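Home | Products | News | Trade Accounts | Contact
Shares: 30

MABASO ADDS STEEL-FLOORED PARTS BINS TO ITS WORKSHOP STORAGE RANGE

VARVILLE - Mabaso, the workshop storage supplier, will begin selling a new open parts bin in September. The Tisel bin is meant for benches where bar stock, brackets and other heavy pieces are put down and picked up many times in a shift.

The Tisel has a bare metal floor and four walls. The side walls slope inward toward the floor, so short bars and offcuts slide back to the middle and stay within reach. There are no dividers and no lid. The bin can sit on a bench top or be set into a cutout in a wooden work surface, with the rim level with the boards.

Mabaso developed the bin after customers asked for a container that could be used hard and left alone. Many of them had been lining painted trays with rubber mats, which trapped swarf and had to be lifted out for cleaning. The floor of the Tisel is left unpainted. It will scratch and dull with use, and the company does not treat surface marks as a fault under the warranty.

"A parts bin gets scraped from the first morning," the company said. "We would sooner sell one that is expected to look used than one that has to be touched up every year."
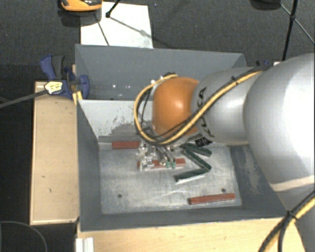
Scratches and scuffs on the metal floor of a gray bin, with a red bar under the gripper.

The first production run is 500 bins. All of them will be made at the Mabaso plant in Varville, where the company has cleared a bay next to the press shop for forming and finishing. Tornum, which has distributed Mabaso shelving for several years, will handle orders outside the Varville area and will carry spare wall panels.

Wall panels can be ordered separately. They are the part most likely to need changing, and a worn panel can be unbolted and replaced without taking the bin out of the bench. The back panel is offered in light gray only. Side walls come in dark gray, and other colors can be quoted on orders of 30 bins or more.

The company advises sweeping the bin out at the end of the day with a stiff hand brush. Oil can be wiped up with a rag and an ordinary degreaser. Wire wool will not harm the floor but should be kept off the painted walls. Bins set into a bench should be checked now and then for filings caught between the rim and the wood.

The Tisel price list covers single bins, pairs and benches supplied with the cutout already made. Trade customers with an open account can order now for delivery from September. Bins already on order will ship first - 71 have been reserved by existing customers.

A sample bin will be on show at the Varville trade counter on Saturday from 9 a.m. to noon. Visitors are welcome to bring their own parts and try them in it. Parking is at the rear of the building, through the Tornum yard.

About Mabaso
Mabaso makes shelving, racks, benches and bins for workshops and small factories. The company is based in Varville and sells directly and through Tornum.

Comments (0)
Previous release | Next release | All news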